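Opinion | Getting Around

Bike parking is the part we keep forgetting

By Arsalan Bhutto
December

Councils like opening bike lanes. There is a ribbon and a short ride for the cameras. Then people reach the shops and find one bent rack beside the bins.

I ride to Alvarado station most mornings. It has 400 car spaces and 20 bike hoops, and by 7 on a Tuesday the hoops are full. Latecomers lock up to the fence, where a sign tells them not to. 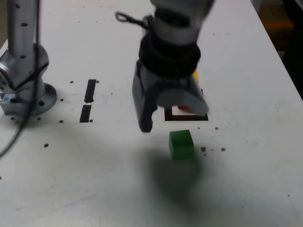

The usual answer is that demand is low. Demand is counted by looking at the hoops, so a rider who gave up and drove is recorded as a driver. A neighbour of mine stopped riding after her second stolen wheel. She now takes up a car space, and the station would like to build more of those.

Rinora went about it differently. The council there put 70 covered spaces next to the platform entrance, with decent lighting, and left the car park alone. I visited in the wet and most of them were taken.

Secure cages are worth having too, but they should open with the card people already use for the train. A separate form and a deposit will put off anyone who rides twice a week.

New lanes are still needed, and I'll keep asking for them. The next budget should also pay for somewhere to leave the bike at the other end, starting with Alvarado.

We use cookies to improve your visit. Accept | Manage settings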